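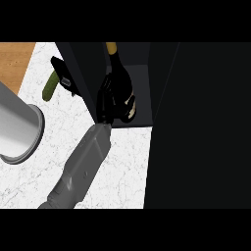
Wine bottle in an open cabinet compartment (rendering)

Musty smell in a built-in sideboard, comes back every time I close the doors

Posted in Cleaning & Odors

Emilian Grecu
January 15, 2023

We bought a house in Grurkside in November, and it came with a built-in sideboard that smells like a wet dog's library. The previous owners kept table linens in it, and I suspect they put them away damp for a couple of decades. With the doors open you hardly notice. Close them overnight and the whole dining room gets a greeting in the morning.

So far I have tried baking soda in saucers (eight of them, it looked like a seance), coffee grounds, which gave me mildew with notes of breakfast, and a lavender thing from my mother-in-law that I am not allowed to throw out. I also wiped everything down with dish soap. No visible mold anywhere, though I can't see behind the back panel.

A man from Skerna came by and quoted me $2,698 to treat "the whole envelope of the home." I asked if he could just treat the envelope of the cupboard and he said they don't do that. Is there anything between a saucer of baking soda and the price of a used car? I'd like to keep glasses in there eventually, and they currently pick up the smell.

gasket_and_sons

Before you spend a cent, buy a cheap humidity meter and shut it in there overnight. If the cupboard reads a lot higher than the room, you have moisture coming from somewhere and all the cleaning in the world is just rent. Built-ins on an outside wall are bad for this. Ours backed onto a wall with a leaky downspout on the other side. Fixing the downspout took me an afternoon and one bad word.

If it reads the same as the room, it's old smell soaked into bare wood. Check the undersides of the shelves and the insides of the face frame, which never got any finish because who looks there. Then:

Take out every shelf you can. Vacuum the corners and the shelf pin holes.
Wipe with plain white vinegar, let it dry with the doors open and a fan pointed in. Give it a few days, longer if the weather is damp.
Seal the bare wood with clear shellac. Two thin coats. Open a window, it reeks until it dries and then it doesn't.

Shellac is what finally did it for me. I paid $110 for everything, including a brush I ruined and the meter. Test a hidden spot first if your finish is old. Also pull any shelf paper. I found three layers, the bottom one had ducks on it.

Don't mix the vinegar with bleach. I'm sure you wouldn't, but somebody reads these things at midnight.

Tehrani_R

just get an ozone machine and run it with the doors shut, worked in my truck

gasket_and_sons

Truck isn't attached to his dining room. If you rent one, everybody leaves the house, pets and plants too, and you air the place out properly before you come back. It also won't do a thing about a leak. I'd save it for last.

Cloltemden88

Had the same quote from the same kind of outfit, almost word for word. Get a second one from someone who does furniture. Mine charged $90 to take the back panel off and look, and there was a dead mouse, so at least I had an answer. Lavender thing stays, I'm afraid. You married into it.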